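Skip to content
Sukodora Bench Notes

How to write robot suturing rules that people will follow
Thursday, February 19, 2026

Every robotics lab I visit has a good practice document. Most of them read well and change very little. The first one we had at Fakadthorpe ran to 693 lines, and I doubt anyone got past the emergency stop section. If you are writing rules for a robotic suturing bench, be suspicious of any line you can't check from a chair.

Step 1. Throw out the adjectives
"Handle tissue gently" is a wish. So is "maintain good needle control." Go through your draft and mark every word two people could argue over. Replace each with something a reviewer can see or measure, or delete the line. Ours shrank a lot, and I don't miss any of it.

Step 2. Say where both tools must be
Standards tend to cover the arm holding the needle and forget the other one. Write a rule for each. Ours says the needle tool and the grasper must both be in view before any thread is pulled, and the needle must be held or parked, never left hanging on slack thread. If either one drops out of view, stop and get it back.

Step 3. Judge the row, then judge the next stitch
A finished row makes everyone feel good. It is also weak evidence. Three knots with short tails, evenly spaced across a closed wound, tell you the earlier stitches look tidy. They tell you nothing about the open incision beside them, where the grasper still has a loop of thread to manage. Score the two separately.
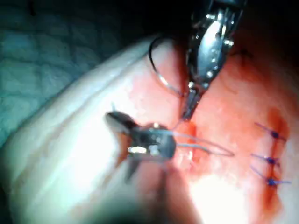 Step 4. Put glare in the rules
Wet-looking surfaces throw light back at the camera, and a vision system can lose an edge in a white patch. Vendors will say their software copes. Maybe it does - ask to see it on your own bench, under your own lamps. Until then, require a person to confirm the entry point whenever glare touches the wound edge.

Step 5. Limit the retries
An automated routine will happily try the same bad grasp all afternoon. We allow 2 attempts, then the operator takes over and logs it. At Flirkeck they allow 7, which I think is a way of hiding failures inside a success rate.

Step 6. Test the document
Hand it to someone who didn't write it and have them score a recording. Compare with your own score. Where you disagree, the rule is at fault, so fix the rule. We repeat this in March using the Mittal checklist, which is short and a bit ugly - and still the only one I've seen operators keep open while they work.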